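Workshop > Newsletter > Bench Notes

Filed under: Robots & Automation, Members' Builds

The folding project, or how we came to know so much about shirts

Those of you who have used the long bench on a Tuesday will have seen the folding project, or at least moved it out of the way. It lives in three crates marked HOVO, a name that began as a typing error on the sign-up sheet and stayed because Eduardo Pacheco had already cut the stencil. The aim is modest. We would like a machine to fold a shirt. A child of five can be bribed into doing this in under a minute, so we gave ourselves until August.

August has been and gone. What follows is where things stand on Wed 4 October, with thanks to Xolani Kekana for reading the first draft and removing the adjectives.

The arms came first, as everybody wants to build the arms. Elfriede Grabner designed the shoulder and elbow joints, Svatopluk Vávra redesigned them, and the version now bolted to the board is a treaty between the two. It works well. It will lift a bag of sugar and put it down again in the same place, and for most of June this was so pleasing that we did very little else. The elbow gearbox is on its second set of gears. The first set is in a jar on the windowsill, should anyone wish to pay their respects.

Then we gave it a tea towel. The trouble with cloth is that it has no opinion about what shape it is. You can write down exactly where a bag of sugar is. A tea towel is in a great many places at once, and as soon as you pick up one corner it is in a lot of other places. Valentin Hofstetter spent two weekends writing rules for corners, got as far as rule 129, and then the towel landed with a corner tucked under itself and the arm folded the bench mat instead. It made a decent job of the mat.

So we have gone over to teaching by example. You take a gripper with the same fingers as the one on the arm, hold one in each hand, and fold the washing yourself while the cameras record what the fingers are doing. Do that enough times and the software starts to pick up the habit. The good part is that nobody has to drag the arms anywhere. The grippers go to where the clothes are, and the clothes, as a rule, are on a bed.
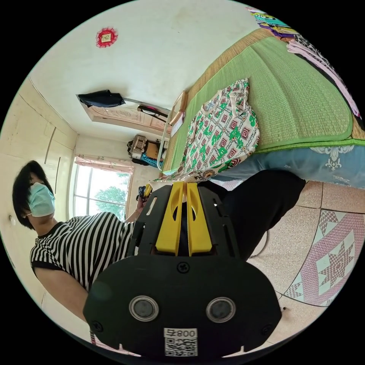

Two grippers, one shirt and a good deal of pattern. More folded clothes at the far end of the bed.

A few things we have learned from the hand-held work, for anyone tempted to join in.

Printed fabric is harder than plain. Our early recordings were nearly all of grey T-shirts, and the software formed the view that a shirt is a grey thing with an edge. Show it a busy print and it goes looking for hems in the middle of the chest. We now want the loudest garments you own. Svatopluk has offered his entire holiday wardrobe and we have accepted most of it.

Folding with two fingers a side is slow, and the temptation is to cheat by smoothing the cloth down with a knuckle or the side of your arm. Please don't. The robot has no knuckles. Elfriede went through one batch of 100 folds and threw out every one in which a wrist had done the honest work, and it was a sad evening.

Move at a steady pace and open the fingers fully before you go in for the next pinch. Half-open fingers push the cloth along in front of them like a snowplough, and then you have a ruck, and then you have a recording of somebody chasing a ruck across a bed.

If you drop it, carry on. Eduardo wanted to delete all the fumbles, and for a while we did, with the result that the arm knew how to fold a shirt beautifully and had no idea what to do when it missed. It would close on thin air and then proceed through the remaining steps with great dignity. We have since put the fumbles back in.

Tall members should sit down. This sounds fussy until you have spent an afternoon bent over a mattress holding two lumps of plastic at the end of your arms. Xolani did 40 minutes standing and walked like a question mark for the rest of the week.

On the fingers themselves, the present shape is the one with the cut-out on the inner side, which gives a little when it closes and doesn't chew thin cotton. The earlier solid ones are still in the second crate. Please don't fit them by mistake, as they hold a sleeve very firmly and then keep it. If a screw works loose, the driver is tied to the crate with string. It was tied there for a reason and the reason was Valentin.

As for results, we have nearly 2000 folds recorded, counting the towels. On plain shirts laid out flat the arms now manage something you would call folded if you were fond of them. On shirts dropped in a heap they do what most of us do, which is pick the thing up, put it down, and pick it up again. Sleeves remain a weak point. Socks have been discussed and put off until the spring. Fitted sheets will not be discussed.

We have also been asked several times whether it will do ironing, and the answer from Elfriede, who has seen what it did to the bench mat, is no.

If you would like to borrow a pair of grippers for a week, the sign-out book is on the shelf above the crates. Charge them overnight, wipe the lenses with the soft cloth and not with your sleeve, and bring them back with the cables in the bag they went out in. Copy your recordings to the drive marked FOLDS. There is another drive marked FOLDS OLD, which is the newer one, and we are going to sort that out.

The next session is on the usual evening, from seven. Bring shirts, clean for preference. Svatopluk will be doing soup.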